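# Drumodlow opens its doors to handmade paper this August
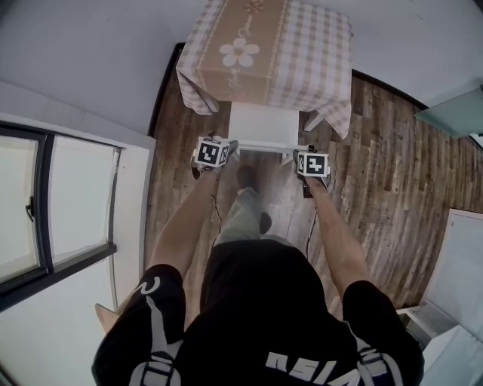
Page last changed: July 12, 2022

Umance is delighted to announce that its summer paper festival is coming to Drumodlow this August, and it will be our biggest yet! For three days the old mill buildings beside the river will be full of vats, presses and drying lines, with free entry for everyone who wants to look, ask questions or get their sleeves soaked.

Paper was made at Drumodlow for generations, mostly from cotton and linen rags that came upriver by barge. The last sheets left the drying loft long ago, but the loft itself is still standing, with its slatted shutters and a floor that slopes gently towards the water. Visitors will be able to climb up and see it on all three days, and we can't wait to show it off.

The heart of the festival is the Gira workshop, which is bringing 40 moulds of different sizes, from tiny ones for gift tags up to a great two-person mould for poster sheets. Anyone can try dipping, couching and pressing a sheet, and there are low vats for children. Sheets need a night to dry, so they can be picked up the next day or posted on to you at cost.

Bookbinding studio Ozoliņš will be running drop-in tables in the long shed, with simple sewn notebooks in the mornings and folded boxes after lunch. The studio is also lending its collection of watermarked papers, which has never been shown outside its own rooms – some of the marks are so fine that they only appear when the sheet is held up to a window.

We are also hoping to make something together. Over the festival we aim to fill the north wall of the loft with 1000 sheets, each made by a different visitor, using pulp from old shirts, sheets and tablecloths. Clean cotton and linen can be left in the blue bin by the mill gate from now until the day before opening. Please cut off buttons and zips first, and no wool or polyester!

Last summer's festival welcomed 4000 visitors, and many of you asked for more seating and a later finish. Both are sorted: there will be benches along the river path, and the vats will stay open into the evening on the Saturday.

Entry and all drop-in sessions are free. The large mould must be booked at the mill office.

**Notes for editors**

Umance is a small arts organisation working with paper, print and textiles. Press visits can be arranged before opening through the Umance press desk at Drumodlow Mill.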